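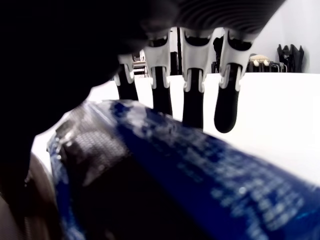 How many times do I have to show the robot a task before it picks it up?

Depends on the task, and I know that's an annoying reply! For a plain pick-and-place I ask people for 56 good runs and we look at the results together. Anything with two hands working at once takes a lot more. The biggest set I've put together ran to 434, and that was one stubborn little folding job.

Should I guide the arm by hand or drive it remotely?

I start beginners by hand, because you feel right away when a joint is getting close to its limit. Once you've got two arms and proper fingers to deal with, though, you run out of hands yourself – so we switch to the gloves and headset. Rachid Badawi wrote our glove setup notes (ask me for them, they're short and they're good).

What if I fumble halfway through?

Keep going if you can recover. I love a recovery! A robot that has only seen perfect grabs has no clue what to do after a bad one. If you drop the thing on the floor, stop, mark the run as failed and start over.

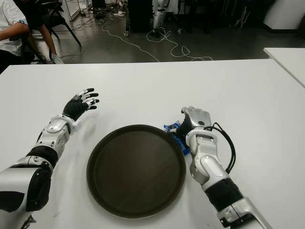
How long should one session last?

I cap mine at 90 minutes, with a break in the middle. Tired people get jerky, and the jerkiness goes straight into the recordings. Mornings are better for me, but plenty of folks do fine after lunch.

Do I need to move things between runs?

Please do. Shift the object a few inches, turn it, swap it for another one now and then. I once recorded a whole Tuesday with everything in the same spot and ended up throwing most of it out – still a bit sore about that.

Comments

Eren: Does the glove calibration carry over to the next day? Mine drifts overnight.

Vasić: @Eren I redo it every morning, takes a couple of minutes. The thumb is always the worst one.

Rullari: More on two-handed stuff please, I'm stuck on handovers.

Contact: use the form on our main page | © Tenley | Back to top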